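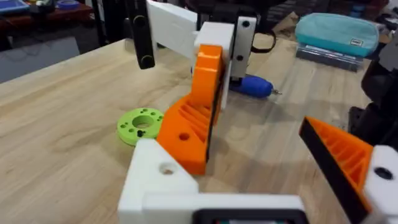
The Grain Store at Groster in the Occupation Years
Project report, second semester, local history course

1. Why I chose this subject

My topic is the old grain store beside the canal in Groster, and what happened with it during the war. In my country we learn about the big battles in school, but very little about how a small town got its bread. I wanted to know who decided how much flour each family received, and what the farmers thought about it.

2. Sources

I used the delivery books of the Thibodeaux mill, which are kept in the town archive. There are two books, and the second one has water damage, so I could not read all the pages from March. I also read 315 letters of complaint which were sent to the food office. Most of them are short and very polite. Some are not polite at all. 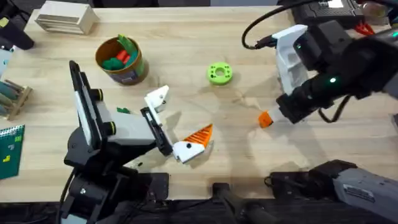

3. What the books show

In the first winter the mill wrote down 3,763 sacks of rye received from the farms on the Prilik side of the canal. In the next winter the number is only 1,165. At first I thought the harvest was bad, but the weather notes of the parish do not speak of a bad summer. Several letters mention that farmers kept grain under the floor or sold it at night to people who came by bicycle from the city. I believe this explains a part of the difference, but I cannot say how big this part was. The missing pages make it harder.

The soldiers took the upper floor of the store for their own supplies. The mill books never mention them by name. They write only "the upper floor," and after this a date and a weight.

4. Problems

The handwriting was my biggest difficulty. I needed three weeks to understand that one sign, which I had read as a seven, was a one. After that I had to make my first table again. I also could not find the books of the bakery in Fetach, so the way from flour to bread is still missing in my report.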